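Ticket 2103: Clear table cover slipping and clouding over quilted cloth, Room 16
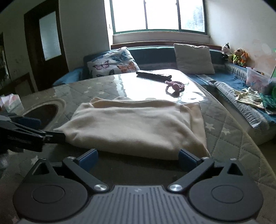
Wulham House Residents' Services / Furnishings and Linen Desk
Status: Resolved
Priority: Low
Item: Table, rounded edge, quilted gray cloth with white stars, clear top sheet
Location: Room 16, Urkanville building

Reported problem
The clear sheet on the table moves when anyone leans on it. Resident says it has crept toward the window side more than once and has to be pushed back. There is also a cloudy patch that does not come off with a damp cloth. Resident folds laundry at this table and says knits drag on the surface and pull the sheet along with them.

Resident would like to keep the quilted cloth. Please do not offer the plain one again.

Entry 1, 9:40 a.m.
Visited the room. The table stands near the window and the glossy top throws back a lot of light, so the cloudy patch is hard to find from the chair side. Closed the curtain and looked again with a flashlight held low. The patch is under the sheet, between the sheet and the cloth. Wiping the top will not help.

Pushed on the sheet with a flat hand. It slid easily. The quilting has raised diamonds and the sheet is only touching the high spots, so there is not much grip. No cracks or chips found along the edge.

Entry 2, 10:15 a.m.
Cleared the table. Remote, small pink coil and folded knits went on the bed. Lifted the sheet with help from the hall staff and stood it on a towel against the wall.

Underside had a gray film where the patch was. Cloth was slightly damp to the touch in the same place. Resident confirmed that a glass of water went over last month and the top was wiped but the sheet was not lifted.

Washed the underside with warm water and a drop of dish soap, rinsed, dried with a lint-free cloth. Film came off on the first pass.

Entry 3, 11:05 a.m.
Took the quilted cloth to the laundry. Care label says cold wash, no bleach, tumble low. Ran it alone. Table left bare until it was dry. Told the resident to fold on the bed in the meantime.

Entry 4, 2:30 p.m.
Cloth back on the table. It had been sitting crooked before, with more hanging on one side, and that was adding to the slide. Recentered it and smoothed the quilting over the rim.

Tried Korker clear dots between the cloth and the sheet. Did not work. They hold to the sheet but not to the stitching, and they show through. Removed them and cleaned off the residue.

Entry 5, 3:10 p.m.
Fitted Zein mesh liner under the quilted cloth, directly on the tabletop, trimmed to stay short of the curve. Then four thin felt-backed corner grips on the edge of the clear sheet. Pushed from each side and the sheet stayed put. Folded a bath towel and a cardigan on top, dragged both across, no movement.

Entry 6, next morning
Checked again. Sheet has not moved. No new cloudiness. Resident happy with it and has put everything back.

Cause
Spilled water trapped under the clear sheet, plus an off-center cloth and no liner on the tabletop.

Advice given to resident
If anything spills near the edge, call the desk so the sheet can be lifted and dried underneath. Do not lift it alone.
Set heavy knits down and fold them in place. Dragging them is fine now and then, but it loosens the corner grips.
Wipe the top with plain water. No spray polish.

Parts used
Zein mesh liner, one length, from stock
Corner grips, one pack

Follow-up
Same cloth and sheet are in Room 34. Liner to be fitted there at the next linen change. Desk extension is 400 if the sheet starts moving again; quote this ticket number and it will be reopened.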